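Questions from the Floor: Automation at the Mondthorpe Plant

For employees of Hostov Furniture. Updated in December. If your question isn't covered, put it in the box by the time clock or bring it up at the Wednesday shift meeting.

Which jobs are being automated first?

Small-parts handling on the tabletop line. That covers picking up dowels, brackets and corner blocks and setting them in place before a person fastens them. Sanding, finishing and final inspection stay as they are.

Am I going to lose my job?

No layoffs are planned as part of this project. There are 74 people on the tabletop line across both shifts. When someone retires or leaves, the opening will be looked at case by case, so some positions may not be filled again. We would like you to know that now.

Will my pay change?

Base pay stays the same. If you move into a cell operator position, you go up one grade after your training is signed off. If you try it and want to go back to your old station within 10 weeks, you can, at your old grade.

What will I be doing if the machine places the parts?

Most of the work moves to either side of it. Someone loads the trays, checks the tops coming in, clears jams and looks over what comes out. Expect less reaching and more standing and watching, which a few people on first shift have told us they don't care for. We are rotating stations every two hours for that reason.

What are the hand-held grippers for?

They are how we record the job being done by a person. You hold the tool, do the task the way you normally would, and the camera on it saves the movement. Diko, the supplier, uses those recordings to set up the placing station. Each task needs 300 good recordings before they will start on it.

Do I have to take part in the recording?

No. Sign-up is on the board outside the break room. Recording time is paid at your regular rate and doesn't count against your piece numbers. Sessions run 40 minutes with a break after.

Does the camera record me?

It points down past the fingers at the work surface. Your hands or sleeves may show up now and then. There is no sound. The recordings are not used for discipline or to compare one worker's speed with another's, and that is written into the agreement with the union.

Why do we have to use the tool when I'm faster by hand?

Everyone is faster by hand. The station will have two fingers, so a recording made with ten doesn't help it much. Go at a pace that feels steady. If you drop a part, stop, set it back and start that one over.

What does a recording start with?

Fingers open, held low over the top, with nothing between them. Wait for the beep before you go for the part.

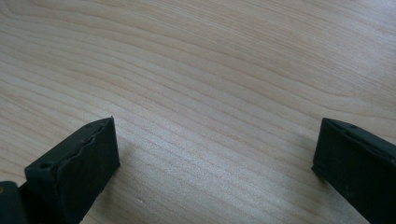 Tsikata, Line Training

The tops we work on have a smooth face and a lot of grain, and they mark easily. Keep the fingertips just clear of the wood when you move across it - don't drag them. If you do leave a mark, set that top aside with a blue tag. You won't be written up for it.

Also wipe the surface between runs. Dust and small chips end up under the parts.

What happens if the station breaks down?

The line goes back to hand placement. The old benches are staying where they are for at least the first 9 months, and everyone on the line will keep a few hours of hand work each week to stay in practice.

Who can stop the machine?

Anyone. There is a red button at each end of the cell and one by the tray rack. You don't need to ask a lead first. Tell your lead afterward so it can go in the log.

When does training start?

Second shift goes first, in groups of four. Your lead will have the schedule. Wear closed shoes and leave rings and watches in your locker.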